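Cokgate Support > Mobile Manipulators > Troubleshooting

Recovering from a wrist cable snag fault (code 1605)

Applies to: Cokgate mobile base with single arm, Rikatow gripper, controller software released in January or later.
Last reviewed: November 5, 2024

Fault 1605 is raised when the measured torque on the wrist joint differs from the predicted torque for longer than 300 milliseconds while no contact is expected. The arm stops, the brakes close and the base refuses drive commands until the fault is cleared. In kitchen work the usual cause is a gripper cable that has caught on something: a jar lid, an appliance handle, or the robot's own head housing.

Do not clear the fault from the console before you have looked at the cables. Clearing it releases the brakes, and a cable under tension will pull the gripper sideways as soon as they open. At the Taltness site this dragged a gripper across a stovetop and bent one finger mount.

Before you start

You need the console, a 2.5 mm hex key, two reusable cable ties and a flashlight. Keep a second person at the stop button whenever the brakes are open. Switch off and unplug any heating appliance within reach of the arm, and let it cool before you put your hands near it.

Step 1. Make the robot safe

Press the stop button on the base. Confirm on the console that the arm state reads HELD. If it reads ACTIVE, turn off the main switch and support the arm by hand while you do so. The brakes take up to 200 milliseconds to close, and a raised arm will sag slightly in that time.

Step 2. Find the snag

Follow each cable with your eyes from the head to the gripper before you touch anything. Look from above if you can. From the front, a loop lying behind the gripper is easy to miss, especially with the arm parked close to the head.
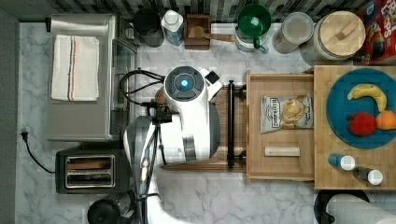 Overhead view of the cable loops between head and gripper, arm on the left side.

Check the following points in order:

- The loop between the head and the gripper. It should hang free and move when you tap it.
- The side of the head where the sensor module sticks out. Loops can ride over the head during a fast turn and hook behind the module.
- The gripper body, around the finger mounts.
- Objects on the counter at gripper height. Toasters, power cords, utensil handles and canister lids are the common ones.

Household power cords need separate attention. If a gripper cable has crossed an appliance cord, unplug the appliance first and lift the cord away second.

Step 3. Release the tension

Select SERVICE > ARM > SINGLE JOINT RELEASE and choose the wrist. Release only that joint. Hold the gripper with one hand, press and hold RELEASE, and turn the wrist slowly in the direction that slackens the cable. Let go of the button as soon as the cable is loose. The joint locks again on its own.

If the cable does not go slack within a quarter turn, stop. The cable is caught in more than one place, or you are turning the wrong way. Go back to Step 2.

Step 4. Inspect the cable

Run your fingers along the full length. Replace the cable if you find a cut in the jacket, a flat spot, or a kink that does not straighten when you let go. Pull gently on the connector at the gripper end. It should not move. Tighten the two connector screws with the hex key if it does.

A cable that looks sound can still have a broken conductor. Open the Gilbert log viewer, select the gripper channel and flex the cable by hand near each end. Any dropout in the trace means the cable is finished.

Step 5. Set the slack

Too little slack trips the fault at full wrist rotation. Too much causes the next snag. Move the wrist to its far limit in single joint mode and tie the cable so that it is just loose at that position. Use the reusable ties. Fixed ties cut into the jacket.

Step 6. Clear and test

1. Clear the counter within reach of the arm.
2. Release the stop button and select CLEAR FAULT.
3. Run WRIST SWEEP at 10 percent speed and watch the cable, with a hand on the stop button.
4. Repeat at normal speed.
5. Put the objects back and rerun the task that failed.

If 1605 returns with the counter clear, the cable is probably not at fault. Recalibrate the wrist torque sensor and check that the correct gripper weight is entered under TOOL SETTINGS. An old weight left in place after a gripper change produces the same code.

Reporting

Save the log before you power down. The buffer is overwritten at the next start. Attach it to the ticket with the task name, the arm position at the stop and a note of what the cable had caught on.

Related pages: Fault 1605 after gripper replacement; Replacing the gripper cable; Wrist torque sensor calibration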